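Matlala Striped Pet Sweater, Small

Item 571
Sold by Rotow Pet & Home, Grevitville

Overview

The Matlala is a pull-on knit sweater for small dogs and for cats that will put up with one. It has a ribbed neck, two front leg openings and a shorter panel under the belly. There are no buttons, snaps or zippers. It goes on over the head, the front legs go through, and the back is pulled down toward the tail.

We have carried the Matlala since the Dallar sweater was dropped from the line. The two are cut from nearly the same pattern, but the Matlala has a wider neck — the Dallar was tight on dogs with broad heads, and a good number of them came back for exchange.

Details

Yarn: 100% acrylic
Closure: none, pull-on
Leash opening: none
Sizes: Small, Medium
Colors: multi stripe, plain gray, navy
Care: machine wash cold, dry flat

Choosing a size

Measure along the back from the base of the neck to the base of the tail with your pet standing. Then measure the chest at its widest point, just behind the front legs. If the two measurements point to different sizes, go by the chest. A sweater that is short in the back is still wearable, but one that is tight in the chest will rub under the legs.

The knit gives a little with wear. You should be able to slide 2 fingers under the neck when it is new. If you can't, order the next size up.

Puppies under 8 months may still be growing, and we suggest waiting or buying the larger size with the neck folded over once.

Washing

Turn the sweater inside out and wash it cold with similar colors. A mesh bag keeps dog hair off the rest of the load and stops the leg openings from catching. Do not use bleach. Do not hang it by the neck or put it in the dryer. Lay it on a flat surface, pull it gently back to shape and leave it overnight. Brush the pet before each wearing — loose undercoat works into the stitches and is slow to pick out.
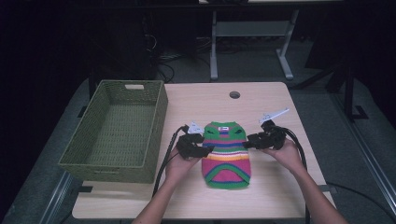
Grigoris Vrettos writes that the Small fits his terrier well in the chest but rides up at the back on long walks, and that he would like to see a leash opening added. He has washed it most weeks and reports no fading so far.

A version with a leash opening is planned for August in plain gray and navy. The multi stripe will stay as it is.

Returns

Unworn sweaters can be exchanged for another size at the Grevitville store or by mail. Please leave the tags on and shake out any hair from trying it on. Sale items can be exchanged but are not refunded.

Related items

Matlala knit blanket, multi stripe
Matlala fleece vest with leash opening
Rotow mesh wash bag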